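What I learned from collecting 524 demonstrations
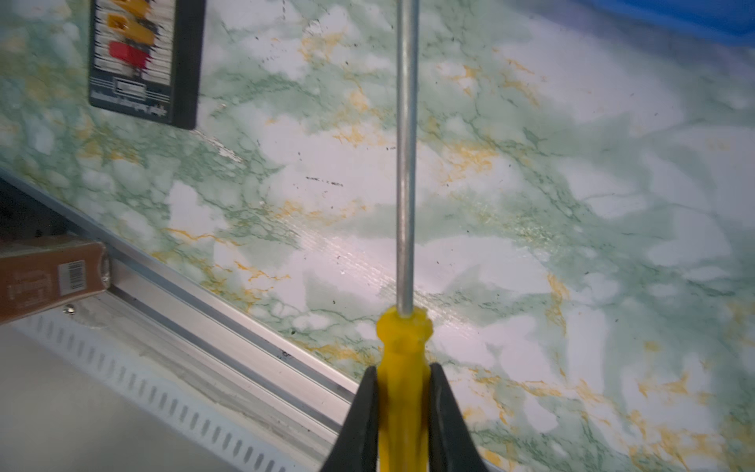 For the last months my main work is to collect examples for a learning system. The task sounds small: take a hand tool, lift it, turn it, and put it down in a given place. I move the arm by hand, the computer records the joints and the wrist camera, and later a network tries to copy what I did. We use several tools, but I have spent the most hours with the screwdriver with the yellow handle, and I have started to have feelings about it. It has ridges on the handle, and the two fingers have to press on them from both sides. The shaft is long and thin, so when the arm holds the tool upright the wrist camera does not see the tip at all. For a person this is no problem. For the network it means that the most important point of the tool must be guessed from the part that is visible.

I work in a small lab in Itdale, and the project is called Kingi. My colleague Sebastião Toledo trains the models and I make most of the data. In the beginning I thought that his part was the difficult one. Now I am less sure.

My first set had 80 demonstrations, and I was proud of it. Every one was clean. I always approached from the same side, at the same speed, and I closed the fingers at the same height. Sebastião trained on it overnight, and in the morning the arm did a beautiful movement and closed its fingers on air, two centimeters beside the handle. I had never shown it what to do when it is a little bit wrong, so it did not know.

After this I changed my way of working. In the second set I started many episodes from a bad position on purpose. I let the fingers come too low, stopped, went up and tried again. It felt strange to record my own mistakes, and for some days I deleted too many of them from habit. Sebastião asked me to stop deleting. He was right, but not completely. A correction is useful. A long hesitation, where I am only thinking and the arm stands still, is not useful, and the model learned from me to stand still also. Now I cut the pauses if they are longer than two seconds.

The table gave me another lesson. The top has a marble pattern, white and pale green with darker veins, and it is shiny, so a band of light lies across it. I wanted to cover it with gray paper. We discussed this for a whole lunch, and in the end we kept it. If the model only works on gray paper, then it has learned gray paper. But I move the lamp between sessions, and I write the position of the lamp in the notes. I advise everybody to write such notes, even when they look silly. When one session behaves differently from the others, you will want to know why.

My notes file is a simple text file. For each session I put the start time, the tool, the lamp, who was moving the arm, and one sentence about how I felt. The last one began as a joke, but my tired sessions are really worse – the grip is later and the paths are less smooth. I now stop after 40 minutes and drink tea.

Today we have 524 demonstrations which I consider good. The plan is to reach 1087 before October, with a second person moving the arm for a part of them, so that the model does not learn only my wrist. I also want to try a softer pad on the fingers, but then the old data may not fit with the new, and I do not want to think about this yet.

If you collect data of this kind, please write me how you decide which episode to throw away. I still have no good rule for it.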